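Choosing a sofa bed for the small room

October 2, 2020

We have been without a proper spare bed since we gave the old futon away, and with my mother-in-law coming in December I finally had to sort it out. The small room is also where I work, so whatever went in had to fold up in the daytime.

I looked at two in the end. The Erkel was the cheaper one, a click-clack type where the back drops flat. It was fine to sit on but you sleep right across the join, and I could feel the bar under my hip after a few minutes in the shop. The Wevus pulls out from underneath and has a separate mattress. It cost 200 more and I went back and forth over that for longer than I should have.
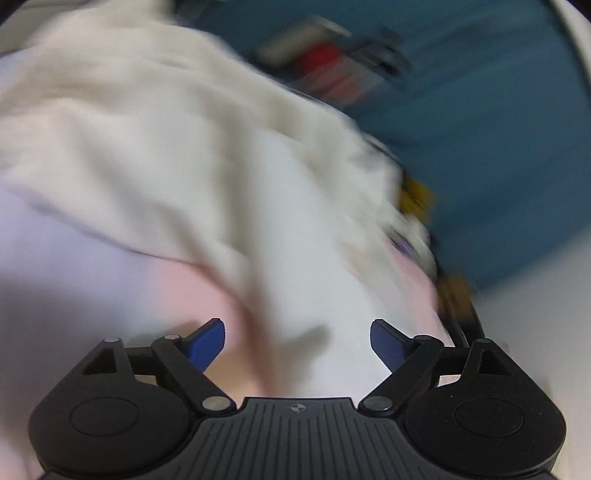 Delivery was 50 on top, to the door only, so Jeanie Morrison came round and helped me get it up the stairs. We took the feet off first, which gave us just enough room to turn it on the landing. The cover is a dark grey weave and it does show every bit of fluff. I had thought of putting a throw over it, but white cloth creases as soon as it is touched, like the one in the photo, and I don't want to be straightening it every morning. Teal was the other colour I liked, though it was out of stock.

So far I have slept on it twice. The mattress is firm and a bit narrow for two — fine for one. The pull-out part catches on the rug unless you lift it slightly, so the rug will probably move to the hall.

Next job is a lamp and somewhere to put a suitcase.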